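Subject: Re: [gustthorpe-water] Hardness readings and the softener question
From: Izzati Raju
To: gustthorpe-water list

Kamarul Ngau wrote on Tuesday:
> Has anyone on the north side had their water tested since the
> well switch? My kettle is growing a crust again and the shower
> head is down to half its holes. The strips I bought say the
> water is "very hard" but they only have four colors and I can't
> tell the last two apart. I'm thinking of putting in a softener
> but the quote from Krishnan was more than I expected. Would
> like to hear what other people did before I sign anything.
>
> Kamarul

Kamarul, all,

We had ours tested in February, so I can give you real numbers for at least one house. The lab result was just over 200 mg per liter as calcium carbonate. Anything over 180 is normally called very hard, so your strips are right, they just stop being useful at that point. A drop-count kit from an aquarium shop will get you closer than strips. You add the drops one at a time until the color changes and then multiply. Ours agreed with the lab to within one drop.

On the quote. Krishnan came to us as well and wanted $1,666 installed for the Tinus cabinet softener, with the bypass valve included and the drain line not. Ask whether yours includes the drain line. Our utility closet has a floor drain so it didn't matter much, but if yours has to run across the basement it will be extra. Also ask what hardness they plan to set it for. They had penciled in a figure from the old well on ours, and I had to send them the lab sheet.

Before we decided on anything we lived with hard water for two years, and most of the trouble can be kept down without a softener. Kettle and coffee maker: citric acid, a tablespoon to a full kettle, bring it up to heat, leave it for half an hour, rinse twice. Shower head: take it off and leave it in a bowl of white vinegar overnight. Faucet aerators come off the same way and are worth doing every couple of months. Check the washer goes back in, I lost one down the drain in the fall and spent a morning looking for another in the right size. Water heater: drain a few gallons off the bottom once a year. Ours came out like wet sand the first time.

In the kitchen we have a softened line to the hot side and left the cold alone, so cold water for drinking and cooking is the same as it always was. If you do the same, ask for it up front. It is easy to do when the pipe is open and a nuisance afterward.
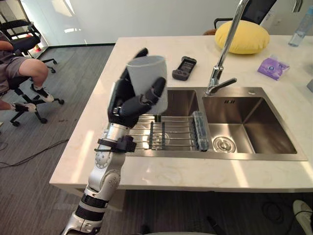 Kamarul wrote back to me off list and said I could pass this on: he doesn't want salt in the house at all, his septic is old and he has read both that softener discharge harms the tank and that it makes no difference. He asked if the Huremix cartridge units are any good as a salt-free option.

I can't settle the septic question. The man who pumps our tank says he sees no difference between houses with softeners and houses without, as long as the softener isn't regenerating every night. Ours goes by gallons used instead of by a timer and runs up to 3 times in two weeks. If you go that way, get the metered kind.

As for the Huremix, we borrowed one for a month before buying. It doesn't remove the hardness and the box doesn't claim that it does. The kit gave the same drop count before and after the cartridge. The scale in the kettle did seem softer and wiped off more easily, but there was still plenty of it. For one tap it may be enough. For a whole house I would want to hear from someone who has had one longer than a month.

Two more things that might save somebody money. Dishwasher detergent: look inside the door for a built-in softener setting before you buy the expensive tablets. Ours had one and it had been on zero since the day it was put in. And laundry: use a bit more powder and skip the fabric softener, which only made our towels worse.

I still have most of the reagent in the test kit. Anyone on the north side is welcome to drop off a jar of cold water and I'll run it. Let the tap run for a minute first and write your street on the lid. If enough people do it I'll post the readings by street so we can see whether it really is the new well or just our end of the line.

Izzati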